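Subject: Re: [garnness-supporters] Away travel for the Treromness game

> Does anyone know how many tickets we got for Treromness? The club page
> still says 375 but I heard it went up. Also, is the coach leaving from
> the ground or from Tsoukalas again?

It went up. Treromness gave us the whole lower end in the end, so the allocation is 600, all standing. As of this morning 729 of us had applied, so it goes to a ballot and season ticket holders get first pick. If you applied through the old form in September you don't need to do it again.

Coaches leave from the Tsoukalas parking lot at 8:15 – the ground is closed to buses while they redo the east gate. The fare is 20 return, same as last season. Pay when you board.

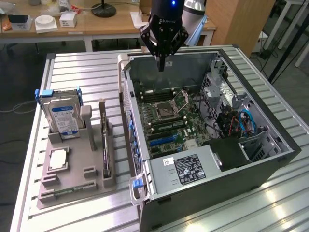 Open desktop tower on the bench, memory and cables in view.

On the team, I would leave the back four alone. We have given up one goal in three games and the only real trouble came from corners against Stakance. Midfield is the weak spot. We keep losing the second ball and then we have to chase for ten minutes. Treromness play long, so that matters more than who starts up front.

Kickoff is still 1:00. I'll post the ballot results to the list when I get them.

> And is the early kickoff confirmed?

Yes, see above.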